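Skonine Shared Workshop
Bench Inspection Checklist: Two-Arm Sorting Build

Build lead: Stellan Viklund
Inspected by: Howard Tindall
Period: October
Status: Passed with 2 open items

The checklist applies to the bench, both arms and the area within reach of either gripper. Entries marked "Open" are to be closed before the bench is used for unattended runs.
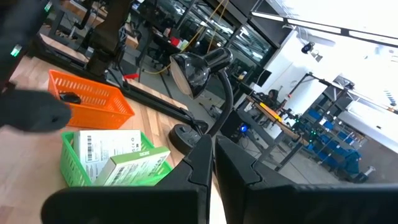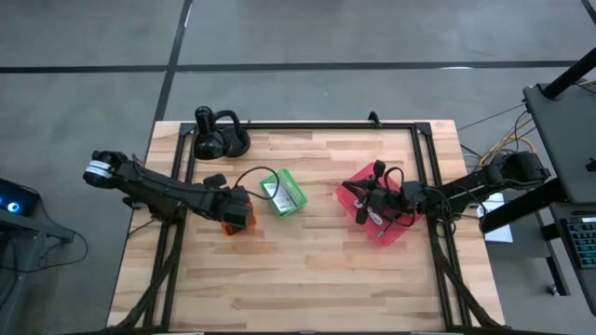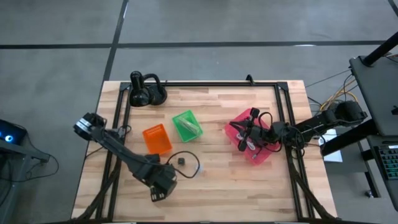
1. Bench and frame

1.1 Frame secured to tabletop. Pass. Corner brackets checked by hand at both upper corners.
1.2 Tabletop free of splits and raised edges. Pass.
1.3 Gooseneck stand stable at its base. Pass. Base to be pressed down again whenever the stand is moved.

2. Arms and grippers

2.1 Base mounting bolts tight, left and right. Pass. Marked with paint pen after tightening.
2.2 Gripper fingers close without scraping. Pass. Left gripper cycled 20 times.
2.3 Joint limits set in software. Pass. Limits follow the Sada settings file kept with the build log.
2.4 Speed held to 70 percent or lower with a person at the bench. Pass.

3. Cables

3.1 Wrist cables clear of the work area. Open. Cables at the right gripper hang down to the pink bin and can be caught by its rim. Clips to be fitted. Assigned to S. Viklund.
3.2 Cables between bench and desk off the walking route. Open. The yellow and black bundle requires a floor cover.
3.3 Connectors seated at both arm bases. Pass.

4. Bins and parts

4.1 Orange, green and pink bins undamaged. Pass.
4.2 Loose parts returned to storage at end of session. Pass. Members are reminded that this includes test cubes.

5. Surroundings

5.1 Power cutoff reachable from the operator's seat. Pass. Tested 3 times under motion.
5.2 Floor clear of paper and packaging. Pass after correction.

Items 3.1 and 3.2 will be inspected again upon notice from the build lead.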